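Teaching a Two-Armed Robot to Change a Trash Bag: Project Report

Project course in robot software, final write-up. Submitted 6th October.

I picked the trash bag task because it sounded easy. You take a bag, you open it, you get it into the bucket, done - my little cousin could do it. I'd spent the whole previous course doing pick and place with wooden blocks and I was so ready for something that moves when you touch it. Well, I got that!
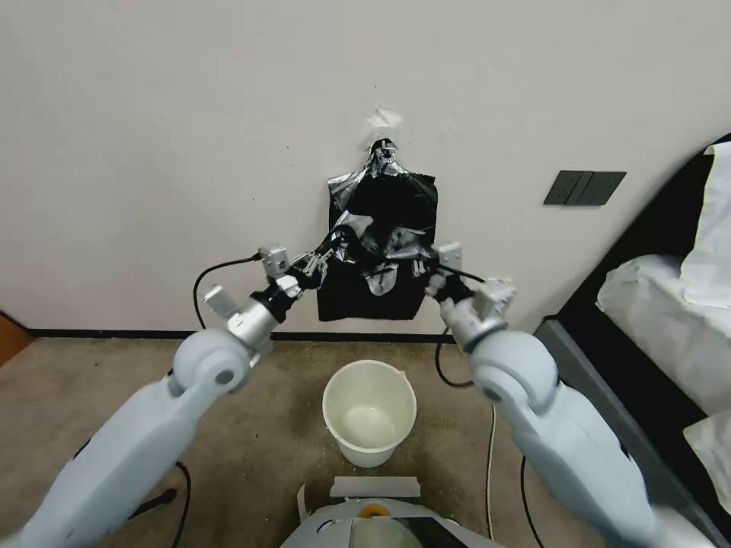
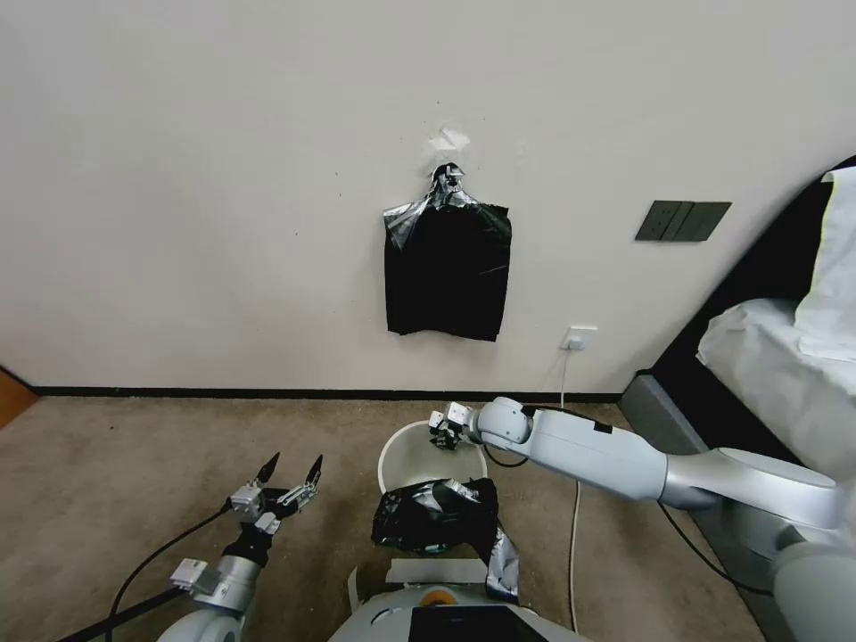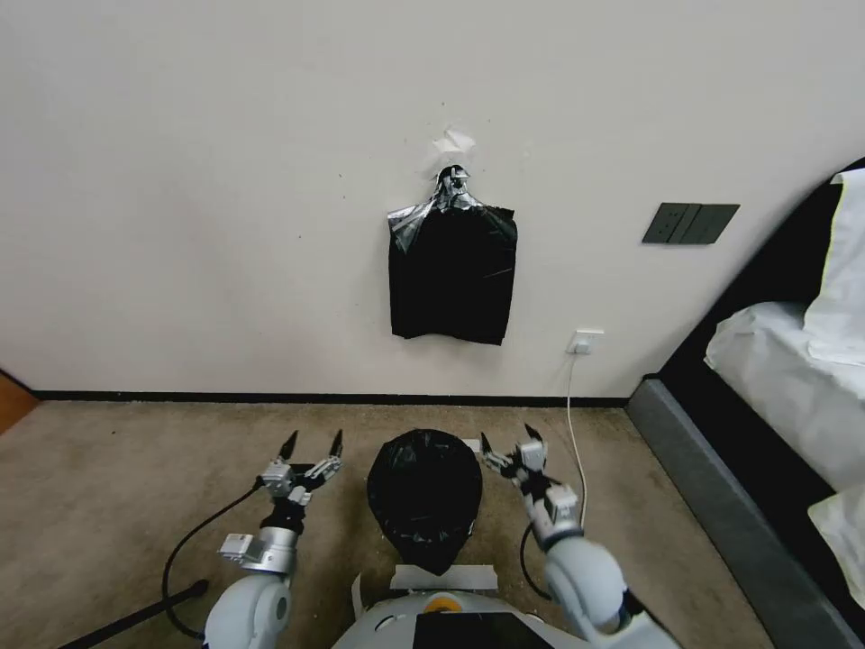 A black bag on a white wall and a white bucket on the carpet, all of it seen from the head camera.

So, the software. The whole thing runs on a small framework I wrote called Hegarty (it's the name of the street I lived on when I started it, please don't read anything into it). Hegarty has three parts that talk to each other over plain message queues: a perception node, a task planner and an arm controller. My first version had everything in one big loop, and every time the segmentation was slow the arms would stutter. Splitting it up in September was the best decision I made in this project, even if it cost me more than a week of fixing things that used to work.

Perception first. A black shiny bag is a horrible thing to look at with a depth camera. The highlights come back as holes, and the folds come back as whatever they feel like. I tried cleaning up the depth image for a long time and then gave up and went mostly with color. The segmentation model is a small network that I trained on 2,741 labeled images, and I did all the labeling myself using a tool called Deditz that we have on the lab machines. Deditz is fine once you learn the shortcuts, but it has no undo for polygons, and I would like that on the record.

The network gives me a mask for the bag and a mask for the bucket. From the bag mask I get the outline, and from the outline I guess grasp points on the left and right sides. The guess is pretty dumb: I look for places where the edge is brightest compared to the plastic next to it, because a fold that sticks out tends to catch the light. My advisor asked me if that would still work under different lighting. No. It would not. I added some brightness changes to the training images, which helped the mask but did nothing for the grasp points.

The planner is a state machine with 32 states, and I know how that sounds. I started out with seven. Then came "only the left hand got hold of something," and "both hands are holding but the bag folded over itself," and it just kept growing. A behavior tree would have been nicer and I did start one, but by then the state machine was working well enough that I couldn't justify throwing it out. If you're reading this because you're about to start the same course, draw your tree first.

Control was the part I was scared of and it ended up being my favorite. When both grippers are on the plastic, the arms have to move apart together without ripping anything, so the controller watches the motor currents and slows down when they climb. I tuned the limit by hand. Too low and the arms stop as soon as they feel their own weight shift, too high and you get two pieces of bag. The arm models and the collision checking come from Mivero, the planning library everyone in our group uses, and I only had to patch the joint limits.

For numbers: I ran 172 full attempts with the final version and logged every one. The log viewer is a separate script that lines up the masks, the planner state and the motor currents on one timeline, and I probably should have written it first instead of last. Most of the failures I looked at fell into the grasp step. The gripper closes, the planner believes it has plastic, and it has air. There is no touch sensing on the fingers, so I check the gap between them, but a single layer of bag is so thin that the gap looks the same either way. I tried a little tug and a second look with the camera, and that caught a good share of the misses but made every attempt slower.

Things I didn't get to: learning the grasp points instead of using the brightness trick, and trying a clear bag (I don't even want to think about it). I also wanted to replace the fixed waiting times between states with real checks. There are still a few sleeps in the planner and they bother me every time I open the file.

The code is in the Sturnirport folder on the course server, together with the trained weights and the logs. Run the setup script before anything else, and use the config file that ends in "final2" - the one that ends in "final" has the old current limits in it.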